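Simulation Group Diary, Josell Annex
Monday

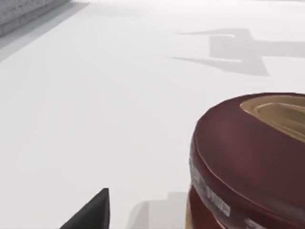

Collection for the Bovatach set resumed at 8:40 this morning. The target for the month of May remains 1000 accepted episodes. At the close of the day the count stood at 647.

The object under study this week is the large container with the dark red lid. Amber Pickering, who is responsible for the wrist views, asked that its position be drawn at random before every episode, and the change was entered before work began. Starting positions very near the gripper are permitted. Episodes in which the fingers begin inside the container are discarded automatically.

There was some discussion of shadows. The arm throws a hard-edged shadow across the white floor, and Karagiannis has requested that the light be moved between batches so that the model does not come to depend on it. I have agreed to this for the next 200 episodes. The label on the container is blurred at close range. A sharper texture has been requested from Callamero and has not yet been received.

Two operators were logged in after lunch. Replay checks are to begin tomorrow at nine, starting with the oldest batch.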